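Pesquisar no arquivo da lista Pesquisar

Lista Prustmont — mobiliário e arrumação
Assunto: Re: Nilex 689, latas na gaveta de baixo
12 de setembro
Por: copa do piso 2

Respondo por pontos à mensagem 2841, citada abaixo por partes. O móvel é o Nilex 689 cinzento, o mesmo modelo da pergunta, com o tampo liso de origem e as corrediças Csizmadia montadas na gaveta de baixo. No tampo, uma lata azul e uma tigela branca; a gaveta está aberta.
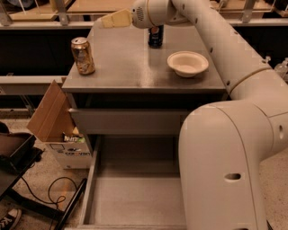
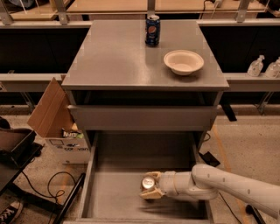
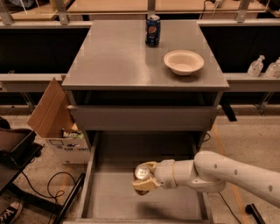
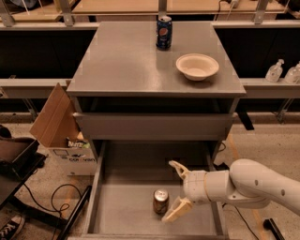
> Estamos a pensar passar as latas de bebida da caixa de
> cartão para a gaveta de baixo do 689. A dúvida é se devem
> ficar deitadas ou em pé. Em pé cabem à justa na altura que
> medimos, mas receio que tombem quando alguém fecha a gaveta
> com força.

As duas posições são viáveis, com comportamentos diferentes. Em pé, o que conta é a folga entre o topo da lata e a travessa que fica por baixo da gaveta de cima. Essa folga tem de ser medida com a gaveta carregada, porque as corrediças cedem ligeiramente com peso e a frente baixa. No fundo da gaveta o efeito é o inverso: a parte de trás tende a subir quando a extensão é total. Convém medir nos dois extremos e usar o valor menor.

Deitadas, a altura deixa de ser problema e passa a ser o rolamento. O fundo é chapa lisa, sem nervuras, e uma lata com o eixo paralelo à frente rola a cada abertura. Com o eixo perpendicular à frente, rola apenas para os lados e só se a gaveta estiver desnivelada. Na nossa, ao fim de uma semana com as latas paralelas à frente, havia marcas de tinta no fundo junto à parede de trás. Rodámos tudo e as marcas deixaram de aumentar.

> Outra questão: alguém usa tapete no fundo? O catálogo fala
> num acessório, mas não diz a espessura.

Usamos o tapete Butow de células abertas, com 3 mm. Corta-se com x-ato pelo avesso. Deixem uma margem livre a toda a volta; cortado à medida exacta, levanta nos cantos e prende na aresta da parede lateral. O tapete retira altura útil, o que tem de entrar na conta do ponto anterior se as latas ficarem em pé.

O atrito é suficiente para uma lata cheia em pé numa fecho normal da gaveta. Para uma lata vazia, não é. Uma lata vazia tomba com muito pouco e, se estiver amolgada na base, nem chega a assentar. As vazias não deviam voltar para a gaveta de qualquer modo — vão para o contentor das embalagens, espalmadas ou não conforme a recolha local. Misturar cheias e vazias na mesma gaveta obriga a pegar em cada uma para saber o que é.

> A gaveta de cima está reservada para talheres e
> guardanapos. Faz sentido inverter, ou seja, latas em cima e
> talheres em baixo?

Não recomendo. O centro de gravidade do 689 já é alto quando se usa o tampo como superfície de apoio, e com a gaveta de cima cheia e toda estendida o móvel inclina para a frente se não estiver fixo à parede. O bloqueio anti-queda impede a abertura simultânea das 2 gavetas, mas não resolve o caso de uma só gaveta, em cima, com toda a carga. Peso em baixo, artigos leves em cima. A excepção seria um móvel aparafusado pelas costas, com bucha adequada à parede, e mesmo aí o acesso às latas não melhora muito.

> Sobre as corrediças: as de origem fazem ressalto a meio do
> curso. Isso é defeito ou é assim?

O ressalto a meio é a transição entre os dois estágios da corrediça de origem. Sem carga quase não se sente. Com carga sente-se, e é nesse momento que as latas em pé oscilam. Antes de substituir, verifiquem três coisas:

- nivelamento do móvel, nos dois sentidos, medido no tampo e confirmado no fundo da gaveta aberta;
- parafusos dianteiros da corrediça, que afrouxam primeiro;
- resíduos na calha. Açúcar seco de uma lata que verteu é causa frequente e sai com água morna. Não usar lubrificante em spray por cima do açúcar, fica uma pasta.

Se depois disso o ressalto continuar, as Csizmadia de extensão total encaixam nos mesmos furos do lado do corpo. Do lado da gaveta é preciso abrir um furo novo por corrediça. O furo antigo de trás não coincide e não vale a pena tentar alargá-lo; a chapa é fina e a cabeça do parafuso deixa de apoiar.

Com extensão total a gaveta sai toda. É prático para chegar ao fundo, mas ocupa a passagem à frente do móvel, e convém contar com isso antes de escolher o sítio. A lateral também deve ficar desimpedida. Uma caixa de cartão encostada ao corpo do móvel não atrapalha enquanto as abas estiverem para fora; com as abas viradas para a gaveta, acabam dentro dela.

> Por último, o tampo. Risca com facilidade? Temos lá sempre
> uma tigela ou uma lata pousada.

O acabamento aguenta uma tigela e latas sem problema visível. O que o marca é areia ou grão por baixo da base, quando se arrasta em vez de levantar. O brilho ligeiro faz notar os riscos com luz de tecto, sobretudo na metade da frente, que é onde se pousa e se puxa. Limpeza com pano húmido e detergente neutro. Os produtos com amoníaco deixaram-nos uma mancha baça que não voltou a sair.

Fica por confirmar a carga admissível por gaveta com as corrediças novas. A folha da Nilex só dá o valor para as de origem e a da Csizmadia dá o valor do par, sem contar com a chapa onde vai aparafusado. Pedi o dado às duas. Até haver resposta mantenho uma só camada de latas, sem empilhar. Se alguém na lista já tiver feito a medição com a gaveta cheia, agradeço o desvio na frente em milímetros e a indicação de onde foi medido. Em outubro volto a verificar o aperto dos parafusos e envio os valores para este mesmo assunto.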